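The mesh basket comes into its own

Thanakorn Ongart spent 11 years running the stockroom of a toy shop in Trestancombe before he turned to other people's cupboards. Most of his clients ask for boxes with lids. He usually talks them out of it.

"A lid means two movements before you reach anything," he says. "People do the first one for a week and then things pile up on top."

What he likes is black wire mesh, with a stiff rim and a handle that can be grabbed with one hand. Dust falls through it, and you get a fair idea of what is inside without tipping it out. Odd cables, pegs and half-used rolls of tape can all live in one.

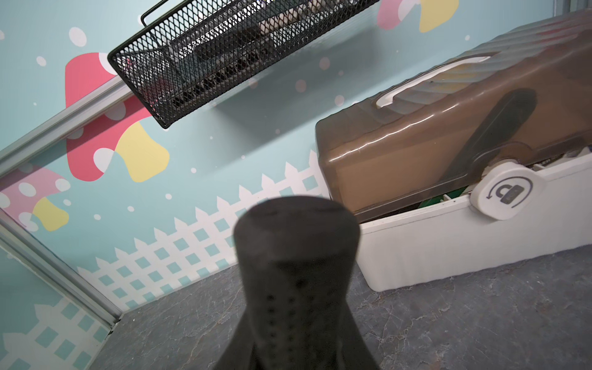

The drawback is small items. Anything thinner than a pencil tends to poke through or catch, and Ongart lines the bottom with a piece of card if a basket is going to hold pens.

Walls matter too. Plain black wire can look severe, and he prefers it in a room with some colour. Pale teal with red and pink mushrooms suits it well, even if the room is no longer a child's. Killian Charpentier, a client in Stimordale, kept the mushrooms when his daughter moved out and now uses the room for repairs. He owns 12 baskets and empties one every Wednesday evening.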